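Plallgate cell: wrist, rail and finger maintenance
Gallery page, June service
Notes by Agnes Laing

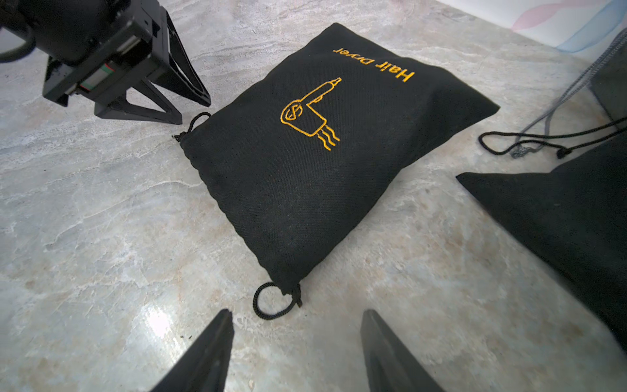

The Plallgate cell has two arms working over one countertop, and the June service covered the finger drives, the wrist fixings and the cable runs on both. The usual interval is 60 days of running, and the cell had reached it with one open fault: the right arm was closing off centre by 2 mm. Wide, flat parts hide an error of that size, so the checks are made with soft goods. The black drawstring pouch with the hair dryer embroidered in yellow is a useful one for this. Its body is gently puffed up and will shift towards whichever finger touches first, and the looped cord at the lower corner shows whether the tips are passing clear of loose material. Start with the fingers spread wide, as they are just below the pouch, and bring them in at the lowest jog speed.

The remaining notes follow the order of work. Entries are numbered as on the cell sheet kept at Verwood.

1. Isolation
Both arms parked, drives off, air not fitted on this cell. Wait for the drive lamps to go out before touching a connector. The stop button on the Cusley side was tested first and again at the end.

2. Finger faces
Wiped with a lint-free cloth and isopropyl alcohol. No solvent on the mounting block. Check the inner faces under a lamp held low; a score that catches a fingernail means a new finger. None were changed this time. Spare pairs are in drawer 41.

3. Tip alignment
Close the fingers on the setting gauge and look for light on either side. The right arm showed a gap on the outer side only. Slacken both clamp screws on that finger, seat it against the shoulder, and tighten the inner screw first. The fault turned out to be a finger that had been refitted without being pushed fully home.

4. Linear rail
The rail sits in a slot in the block and collects lint from fabric work. Brush it out dry, along the rail and never across it. One small drop of light oil at each end, then run the carriage full travel and wipe off the excess. Too much oil here ends up on the goods.

5. Wrist cable
Inspect where the cable leaves the housing. It needs a free loop at full wrist rotation - if it pulls straight at any point, the clip is too far down. The left arm's clip was moved up one hole and the tie renewed.

6. Mounting screws
All wrist screws checked with the small torque driver and witness-marked. Two on the left arm had moved slightly. Cleaned, fresh threadlock, left overnight.

7. Re-zero
Home both arms, then run the Teoh routine from the pendant. It asks for the gauge twice. Do not skip the second request, even when the first reading is good, as the offset is only stored after the second.

8. Proving run
127 closing cycles on mixed soft goods at normal speed, cords left loose. Both arms now close on centre. One cord caught at cycle 41 and released on opening; no mark on the finger. Logged, no further action.

Outstanding: the left arm has a faint tick when the carriage reverses. It is not present with the cover off. Cover screws to be looked at on Saturday, when the cell is down for the counter to be cleaned.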